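Tuesday, September. Kirna studio, clay bench

Slow drying, second round. The first batch of Felitska tiles went under plastic last week and came out with the same fault as the August ones: corners up, middle fine. No cracks this time. I rolled this batch thinner and cut the tiles straight from the slab without flipping it, so I can't put the change down to the cover alone.

28 tiles cut. Slab weight 700 g per tile before trimming, checked on the small scale. Trimmings went back in the reclaim bucket, which needs emptying before anyone adds more.

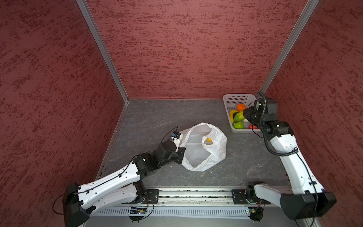
Layout on the boards

Half the tiles on plaster board, half on bare ply. Edges waxed on all the plywood ones. I numbered the backs with a needle tool while they were still soft. Number 8 got a thumb in it and stays in the batch as is, but don't count it when we compare warp.

Room humidity read 70 percent at the start, door closed, fan off. The meter by the sink reads higher than the one on the shelf and I have been using the shelf one throughout. Whoever takes over should do the same or the notes won't line up. 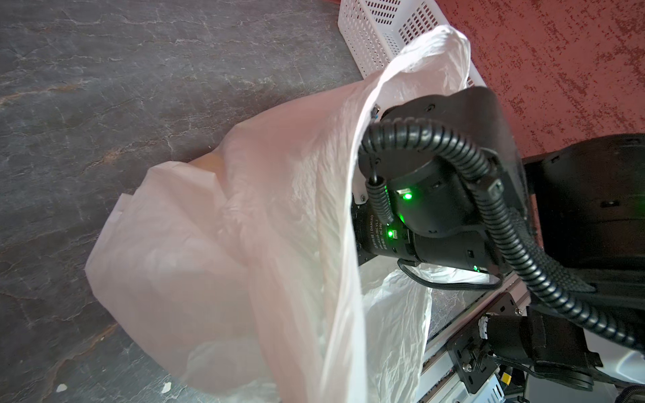
Covers are still the weak point. Sheet plastic lies flat but lets air in along the sides, and the tiles nearest the edge go leather hard a day ahead of the others. Bags seal better. The trouble is how they sit: a thin white one crumples into folds like the bag in the photo, and wherever a fold rests on the clay it holds damp in a line. I found two of those lines on the plywood set this morning. Going to try propping the plastic on dowels so it stays clear of the surface.

Turning: once in the morning, once before closing. Plaster side first. I skipped one turn on the ply tiles and wrote it on the board label.
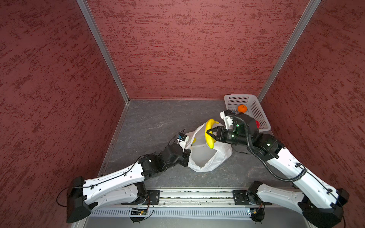 Glaze for this batch

The Prornetti white is down to the bottom third of the tub and has settled hard. Sieved twice, still gritty. I would like to use it up on these because the point is the body, and a plain white shows the warp well enough. If it pinholes again we order fresh and stop arguing about it.

Bisque goes in the Dramani, lower shelf only. The upper element is slow to come up and the top shelf ran cold on the last two firings – cone packs are in the drawer with labels. No stacking.

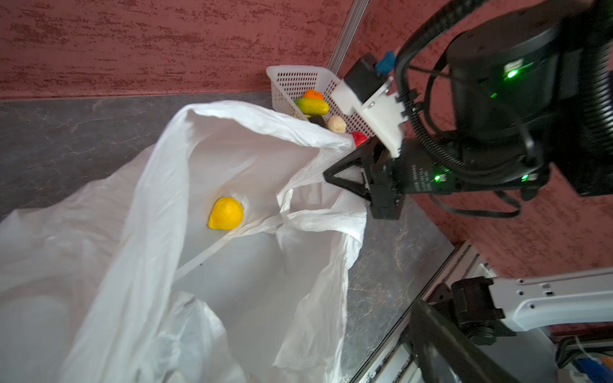 Anything with a corner lifted more than the thickness of a coin goes in a separate row at the front, so it can be measured before and after. Use the steel rule and the feeler gauges, same corner order every time, starting at the number.

Still to do: cut dowels, find the second lid for the damp box, ask the Felitska supplier whether the new bags have more grog in them. The clay feels coarser at the cut edge than the spring lot. Reclaim bucket still full at closing.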